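Sunday, dye bench, late morning

Second go at the walnut hull bath and I am much happier with it! The first batch came out the color of weak tea, which I blamed on the hulls, but I think the Plulbridge water is the real trouble. It runs hard there. Today I used rainwater from the barrel behind the Dovside shed and the liquor went dark almost as soon as it warmed up.

Notes before I forget them. Hulls soaked for 5 days, lid on, stirred when I remembered (mostly mornings). Strained twice through old curtain netting — the second pass caught a surprising amount of grit. Brought it up slowly, never let it boil, then held it for 2 hours with the skeins in. The Nakine wool drank it up and came out a lovely deep brown with a bit of red at the tips. The Pacheco yarn is paler and a little streaky. I suspect there was still spinning oil in it, so it wants a longer scour next time, with more soap than I think is decent.
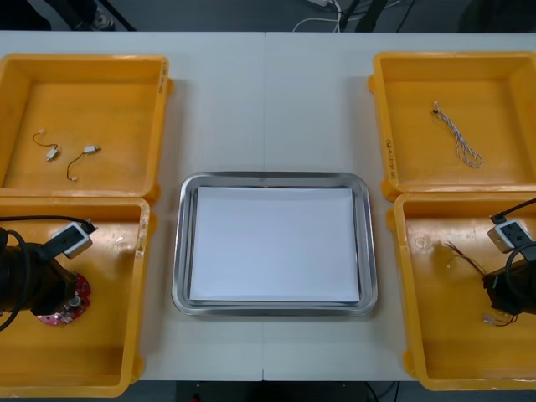

Paper is what I really want to get to next. If the leftover bath can tint wool on a second use, it ought to tint cotton rag sheets too, and I have been itching to try it for the covers of the sample books. The plan is to lay each sheet flat and pour the liquor over it gently, so it soaks evenly and doesn't curl up on one side. A metal tray with rounded corners and a raised rim, with the white sheet covering nearly all of the base and just narrow strips of bare metal around it, is the sort of fit I'm after. Too much spare room and the paper drifts about when you tip it. Stainless if possible, as I don't want iron getting in and turning everything gray. (Although a gray set on purpose would be gorgeous. Keep a rusty nail jar going!)

First test: 15 minutes in the bath, face up, then out onto felt. Second test the same but with an alum soak the night before. Pencil the details on the back of each sheet BEFORE it goes in, because last time I wrote them on tape and the tape floated off.

Also to do: label the exhaust bath jars, find the good thermometer, ask at Dovside whether we can have the rest of the hulls before they go moldy. Skeins are on the line by the window and I keep going over to look at them. Rinse again tomorrow if the water still runs brown.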